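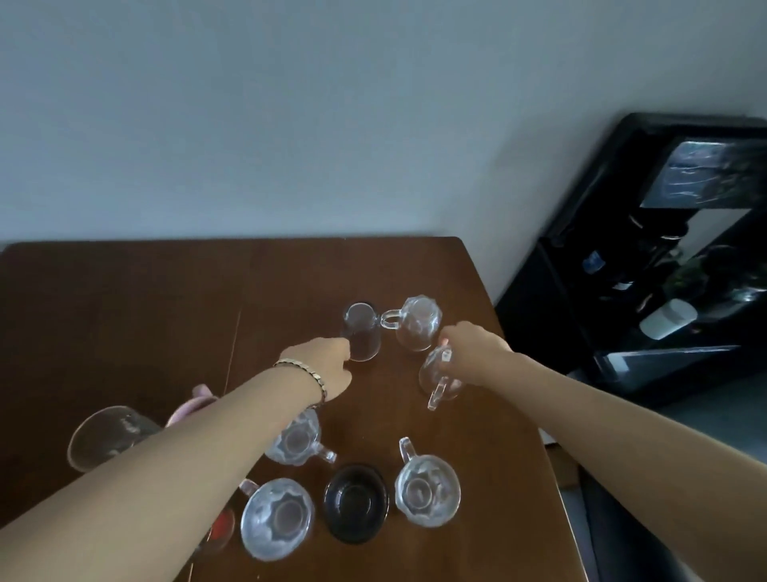

# Open day at the Pencombe workshop

Report to the Drodier fund, 2nd March

The second open day went ahead as promised in the January plan, and the doors opened only slightly later than advertised. We had 402 visitors, a good share of whom came for the robots and stayed for the heating.

## What was shown

The main demonstration was table clearing and setting. A person handles the glassware first, by hand, and the Strobel arm then has a go at the same job at its own pace, which visitors described as "thoughtful." Clear glass remains the hard part. A mug with a handle and a textured side gives the software something to argue with – a plain tumbler gives it almost nothing, and a dark saucer on a brown table is not much kinder.

We ran the live session 2 times. The first was stopped early when the arm spent four minutes considering a mug and then parked itself. The second finished, to applause I would call generous.

## Where the work stands

- Hand-recorded runs since the last report: 2,243
- Of those, checked and usable: 1,571
- Most common reason for rejection: the sleeve of whoever was doing the work. Bare arms are now the house rule.

The Zulach software update arrived before the open day and fixed the lighting problem. It also renamed every menu, so the printed guide we paid for in January is now of historical interest.

## Money and next steps

Spending is within the budget for the period, apart from replacement glassware. We ask to move a small sum from "printing" to "breakables" to reflect how life is lived here.

Next we plan to try stacked saucers and tipped mugs, then a shorter demonstration for school groups. A date for the next open day will follow once the Pencombe parking lot has been resurfaced.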